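Aug 4, 2026
Bread bench, Prestside kitchen

Back on the rye starter today after leaving it alone most of last week. Fed it at breakfast with the Mateos dark rye, same weight of flour and water as always, and by lunch it was up over the rubber band and smelling like green apples. Much happier than it was in June, when everything I touched smelled like nail polish remover and I nearly dumped the lot. I'm still blaming the heat for that one. The shelf over the dishwasher is a terrible place for a jar and I should have moved it a lot sooner.

Plan for the day was two loaves from one dough, same shaping, same tins, different proof. Loaf A on the counter, loaf B in the fridge overnight (so B isn't baked yet, obviously, and I'll add a note when it is). The flour is the last of the Mateos bag. After that we're on the Puvach medium rye, and I have no idea how thirsty it is. The sample I played with felt gritty and took ages to soak up the water. Somebody please write down what you do with it if you get to the bag before me!

Dough notes. I held back 20 grams of water at the start and ended up putting all of it in, plus a splash I didn't weigh (I know, I know). It mixed up like wet cement, the way it should. Wet hands, wet scraper, no kneading, just folding it over itself until there weren't any dry pockets. Salt went in at the beginning this time. Last time I added it late and got those odd salty streaks near the bottom crust, and two of you mentioned it, fair enough.

Loaf A proofed for around 2 hours and I think I let it go a bit long. The top had pinholes all over and a small crack on one side before it went in. I'd pull it 15 minutes sooner next time, or just stop wandering off to label jars. Baked hot to start and then turned down, lid off for the second half. The Premadton oven still runs hotter at the back left, so I spun the tin around when I took the lid off and the color came out pretty even.

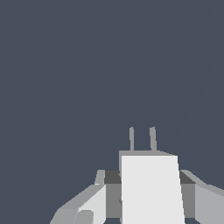 I haven't cut it yet and I'm not going to until tomorrow. Cutting rye warm is how I got that gummy line last time, and then I spent a whole afternoon blaming the starter for it. It's wrapped in the blue towel on the cooling rack — please leave it there, even if it smells amazing. There's a heel of the old caraway loaf in the bread box if you're hungry.

Things to sort out before the next bake: the small scale is drifting again, so use the big one for salt too and just go slow. We need parchment. The long tin has a rust spot in one corner that I scrubbed and oiled, but check it before you put dough in it. Starter jar number 23 is the rye one, and the label on the lid is wrong, go by the one on the side.

Loaf B is on the middle shelf of the fridge with a plate on top. I'll bake it first thing.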